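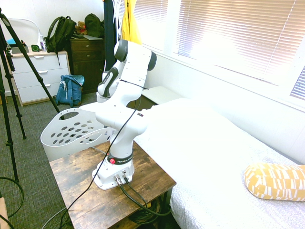 Ondieki review: a cloth-picking method, tried in a bedroom

Short version - good method, annoying install, docs need a second pass. I'd use it again for laundry and I would not use it for anything with a zipper. Longer version follows, typed between runs so forgive the mess.

What it is

Ondieki is a grasp selection method for soft stuff. Came out of the Brukham group, paper by Marta Hladun and Pascal Mallet, code is up with weights. You give it depth plus color from above, it gives you a ranked list of places to pinch and a lift height for each. The claim is that it picks one item out of a heap without dragging the neighbors along. Most of us who do cloth know that's the hard bit. Getting hold of something is easy. Getting hold of ONE something, not so much.

Training set is 3000 picks, which is small. They lean on a trick where every failed pick gets relabeled as a good pick of two items, so nothing gets thrown out. I liked that part of the paper best. Section 4, read it even if you skip the rest.

How I ran it

Franka arm on a small wooden table next to a bed. Laundry in a white plastic basket on the floor. Depth camera on a tripod. Two-finger gripper. The paper's own tests are all on a flat bench with good even light and I wanted to know what happens in a room with blinds and a bright window and a basket with walls.

Ran 163 picks total. Tobiloba Odukoya reset the basket between them and kept the log, I mostly swore at the calibration. Mixed load - T-shirts, towels, socks, a couple of pillowcases, one fleece.

Install

Ugh. The pinned versions don't agree with each other. Lost a whole afternoon. Thomas Pace at Skustdale had a working environment file and sent it over, otherwise this review would be shorter and ruder. The calibration script wants a board flat on the workspace and there is no flat anything at the bottom of a laundry basket. I put the board on the floor, did it there, then put the basket back on top of the spot. Works fine. Not in the docs.

Budget a day. Second machine took me 15 minutes with Thomas's file.

Results

Out of 163 picks, 21 came up with more than one item. Our old baseline (Wudau, highest point then close) did much worse than that on the same load, bad enough that Tobiloba quit logging it early so I won't pretend I have a proper number.

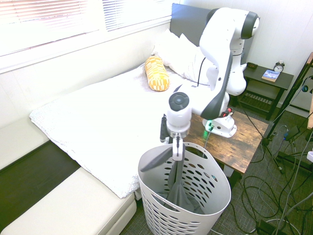 Dark gray cloth in the gripper, bottom of it still down in the basket.

Things I noticed, no order:

Dark items are fine. I expected depth dropouts on anything dark and got a few, but the ranking seems to coast over small holes.

Long items are where the lift height matters. It guesses high for towels, low for socks, mostly right. When it guesses low on a towel you get a tail left in the basket and the next stage has to deal with it. There's a setting for this, lift_margin, default is too stingy. I doubled it and left it alone after that.

Basket walls. The method does not know what a wall is. Twice it picked the rim as the best grasp in the whole heap, very confident. Mask the rim out yourself. Olanrewaju Akinola posted a patch for this on the project page and it's not merged yet, no idea why.

Sun. Late morning was the worst stretch, scores drop all over and the ranking gets jumpy. Blinds closed helps some. They should of tested this.

Socks. It loves socks. If there's one sock on top of nine towels you are getting the sock.

Speed is ok - the network is quick, the arm is what you wait for. Don't buy a bigger GPU for this.

About the paper's number

Reported single-item rate is higher than mine. I don't think anyone cheated, a bench heap is spread out and a basket heap is packed against itself. But the abstract says "household clutter" and the tests are not that. Would like to see the March update include a container of any kind. A box. Anything.

The ablation on relabeling held up for me though. Ran the no-relabel weights on a part of the load and got doubles all over the place. That trick is real and I'm stealing it for our next set.

Who should bother

If you already have an arm and an overhead camera and your problem is one-at-a-time picking, yes. If you need folding, this stops well before that, it hands you a crumpled item in the air and wishes you luck. If you've never calibrated a camera to an arm, start with somthing else.

Four out of five. Would be four and a half with a requirements file that installs. Will rerun with the rim patch once it's merged and add the doubles count under this.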